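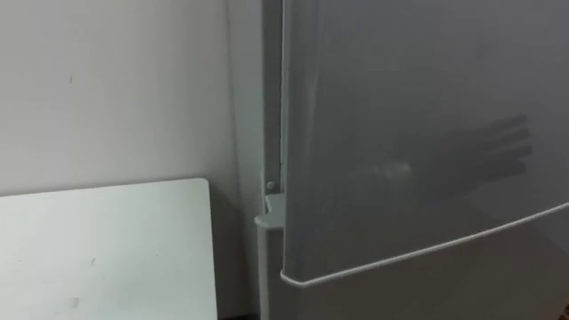 Week 2 handout: Keeping food cold before the fridge
September 25, 2018

Hi all. I talked too fast again at the end, so these are my notes with the gaps filled in.

We started with ice as a crop. You cut it from a pond in winter, packed it in sawdust, and sold it when the weather turned. The sawdust matters more than people think. It traps air, and it soaks up the first bit of melt before it can run through the pile. Straw works too, but it mats down and gets nasty (ask anyone who has kept rabbits).
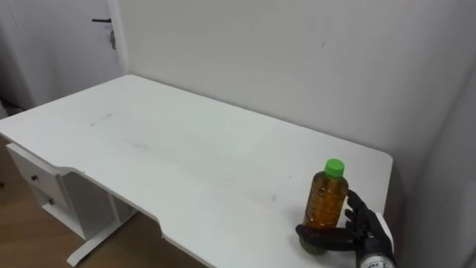 The other half of the story is drainage. Ice sitting in its own meltwater goes much faster than ice sitting on a dry rack, so a good ice house had a sloped floor and a drain with a trap in it. The trap let water out and kept warm air from coming up the pipe. If you remember one sketch from my messy whiteboard, make it that one!

Then we got to the Brarkevness ledger. It covers one pond and one family business, and Chih-ming Kan has typed up the pages for us. In the first winter they put away 1,095 blocks. Two years later it was 1,875, and they had built a second house to hold them. Look at who was buying. I expected butchers and hotels, and they're in there, but the dairy at Brodon took 200 blocks in September alone.
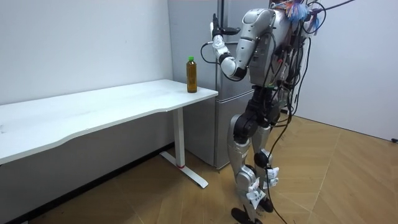 Why would a dairy want so much that late in the year? My guess is butter. Warm cream churns badly and the butter comes out greasy, and a warm fall would have been a real headache for them. I could be wrong – one of you suggested they were icing milk for the train, and I'd love to see somebody chase that down.

Last thing was the icebox at home. The ice went in the top, since cold air sinks, and the drip pan went underneath. Forget to empty the pan and you had a wet kitchen floor.
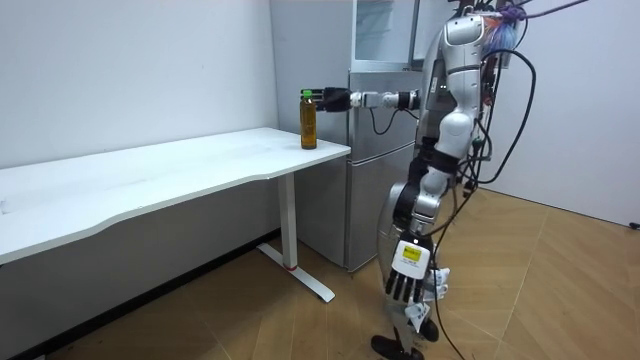 READING FOR NEXT TIME

Kong, chapter 2, plus the short Pristard piece on salt and snow. Skip the appendix unless you like tables. Bring one question about the ledger, written down please.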